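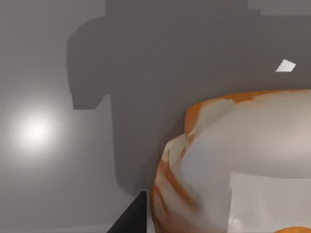

Light and shadow on a grey wall, computer rendering.

Fiston extends Premo gel polish range and revises curing guidance

April
By the Fiston press desk

0 comments | 2 shares

Fiston, the nail care manufacturer, has extended its Premo line of gel polishes with seven new shades and a reformulated base coat. The products go on sale to salons this month through the distributor Tremblay and will reach retail customers in the summer. Printed curing guidance for the whole line has been revised at the same time and replaces all earlier leaflets.

The new shades are four opaque creams, two sheers and one fine shimmer. All are supplied in the existing bottle with the existing brush. Shade names and batch codes are printed on the base label, as before. The cap label now carries a colour swatch taken from two cured coats over the clear base, where earlier labels showed the uncured colour.

The base coat has been changed in two respects. It is thinner, so that it levels on the nail without a second pass of the brush, and it leaves less of the tacky layer after curing. Salons that wipe between base and colour may continue to do so with the sheers. Wiping is not recommended with the creams, which bond to the tacky layer.

"The old base was slow to level in a cool room, and technicians were going back over it," said Tsutomu Kamata, head of formulation at Fiston. "That pushes product into the sidewalls, and the lifting starts there. We reduced the viscosity and then had to adjust the photoinitiator, as a thinner coat cures at a different rate."

Wear testing was carried out over two weeks with 300 participants. Each wore the new base on one hand and the previous base on the other, with the same colour and top coat on both. After exclusions for broken nails and missed appointments, 2337 nails were scored for chipping, lifting at the free edge and loss of gloss. Lifting at the free edge was lower on the hand with the new base. Chipping showed no difference between the two. Gloss depends mainly on the top coat, which has not changed, and the scores were in line with that.

The full scoring sheet and the test method are available to trade customers on request.

The revised guidance sets out separate curing times for each product and each lamp setting. Base and sheers now have the same time. Creams should be applied in thin coats and cured after every coat, and the darkest of them needs the longer setting. Thumbs should be cured separately from the other four fingers. The guidance also repeats the existing advice to keep uncured gel off the skin, and to stop use if redness or itching occurs.

Iara Orellana, who runs training for Tremblay, said most questions from salons concerned removal. "The removal method stays the same. File through the top coat, soak, and push off what has softened. If it hasn't softened, soak it again – don't scrape."

Training sessions for account holders will be held at the Tremblay showroom, with places allotted in order of booking. The session lasts around 2 hours and covers preparation, application of the new base, curing and removal. Attendees should bring their own lamp, as times will be checked against the model in use.

Stock of the previous base coat will be sold through and not recalled. It remains compatible with all Premo colours – old and new – provided the curing times on its own label are followed. The two bases should not be mixed in one bottle or layered on one nail.

The Zuveck top coat, sold separately by Fiston, is unaffected by these changes.

Notes to editors

Swatch charts and review samples can be requested from the press desk. Samples are supplied for patch testing and photography and are not for resale.

Share this release (2)

Contact: Fiston press desk | Trade enquiries: Tremblay | © Fiston. All rights reserved. | Back to top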